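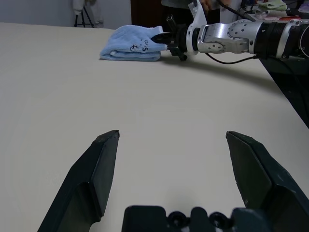
I've been meaning to get to one of the Wenico open days for ages, and I finally made it this summer with my sister and a very large iced coffee that I had to leave at the front desk (fair enough, it's a linen place, they don't want my coffee anywhere near it). If you live out past Terwood you've probably driven by the building and never given it a thought. I did that for years!

They wash, sort and fold for small hotels, gyms and a couple of swim clubs. You sign in, you get a sticker, and you go through with a group of 16. Ours ran late and nobody minded much.

The sorting hall was loud and warm and I'll be quick about it. Carts, bins, a smell of soap that stayed in my hair until the next day. The washers are huge. My sister asked what the strangest thing ever found in a load was and the guide said a full set of car keys, still on the ring, with a gym card attached. They called the gym.

But what I really came for was the folding! I'm a terrible folder of towels. My closet at home is a landslide. So when we got to the folding area I pushed right up to the front, which my sister is still teasing me about.

First surprise, the tables. I expected stainless steel and they're pale and plain with a smooth, matte top. Our guide, Aminu Yusuf, told us a shiny one shows every bit of glare under the lights and you stop seeing the wrinkles by lunchtime. I've been folding on my bedspread all this time, and a bedspread moves when you pull on it.

Second thing, you pull the towel square before you fold anything. Lay it flat, take hold of the two bottom corners, and draw them away from each other until the hem between them runs straight. You leave the far edge alone at that stage, even if it's a little wavy. On the light blue ones with the white hem it's easy to judge, you just look at the white line. On plain white towels you have to squint. I've always started from the top and shaken it out like a beach blanket, so no wonder.

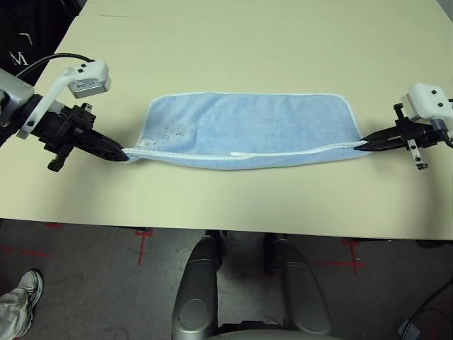
Rakiya Sani asked whether the hem should be pulled that tight every time, and said the ones at home had gone wavy along the bottom after years of being yanked on. Good question, and I wish I'd thought of it. The answer was that you pull until it's straight and then stop. If the hem is still rippling when it's straight, it shrank in the dryer more than the terry did, and no amount of tugging will bring it back. They put those aside for a cooler dry.

After that it's in half, and again, until you have a neat block a few layers thick with the rounded edge facing out. If a towel has a logo or a little printed picture on it, they like that to finish up on top, so you have to plan for it from your first fold. Mine ended up inside. Twice!

We each got a turn and they let us do as many as we wanted. A good folder there gets through nearly 200 in a shift on top of other jobs. I did 10 and my shoulders knew about it.

There's a small shop at the end with seconds from a range called Ostik. Thick, a bit linty, very soft. I paid $58 for a bath set in gray and my sister bought hand towels and then wanted mine. The snack counter had good lemon bars and weak tea. Parking is free but the lot slopes, so don't park at the bottom if it's been raining.

The next open day is in October and you need to book ahead. Wear flat shoes, leave your coffee in the car, and ask to stay longer at the folding tables if your group is small, they said yes to us right away. I've redone the top shelf of my closet since. The lower shelves are waiting.

Last updated: Mon 21 August

Get new posts by email. Enter your address to join the newsletter. You can unsubscribe at any time.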